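The inspection report for the Prokmont weir ran to 36 pages, and Lamisi Zakaria had written all of them except the signature. Gate 2 passed. Gate 3 passed with remarks. The remarks concerned a gauge reading of 795, recorded every morning for a month without variation.

Rivers vary. She checked the gauge and found it sound. She then checked the logbook, which was in one hand throughout, that of Albertina Bastos, the keeper.

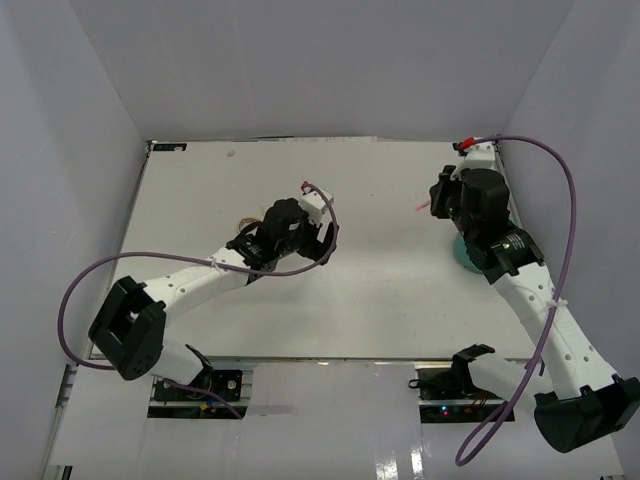
Prokmont, August

Bastos made coffee and did not dispute the figures.

"The float stuck on the first day," she said. "I freed it that evening."

"And the entries after that?"

"My sister was in the hospital at Després. I filled in the column before I left."

Zakaria asked who had worked the gates. Bastos named the neighbor's boy, who had opened them by eye, using a paint mark on the pier. Zakaria walked out and measured the mark. It was within tolerance - closer than the gauge.

She returned to the table and uncapped her pen. Under remarks she wrote: float obstructed, since cleared. She dated the page, signed it, and asked how the sister was.

"Home," said Bastos.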